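Predar cell planner, reviewed for a small sample-sorting bench 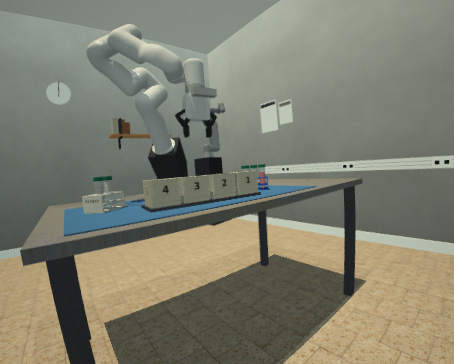 Turku, August

Predar is layout and costing software for bench automation. I used it for 30 hours to plan a tube-sorting cell before asking Valtonen for a quote on the arm. A single-seat licence is €743 a year.

The layout side is good. Our trial cell has four numbered bins in a row on a blue mat, with a tube rack to one side and a small blue rack past bin 1. Moving the pedestal behind the table took seconds, and the reach check reran without being asked. Clearance over the bins is reported with the gripper fingers open, a figure I had previously worked out by hand.

Costing is weaker. The first total was €2437 for table, bins, racks and mounting. It left out guarding, delivery and spare fingers. Ulla Nieminen, who holds our budget, added a line of €600 for fingers alone. The export is a flat spreadsheet with no tax column — tedious if you buy across borders.

Tube models are limited. Capped tubes are supported but fill level has no effect on payload.

Worth the licence if you plan two or more cells a year. For one cell, take the monthly option and cancel it once the quote is signed.

Ultan Dunne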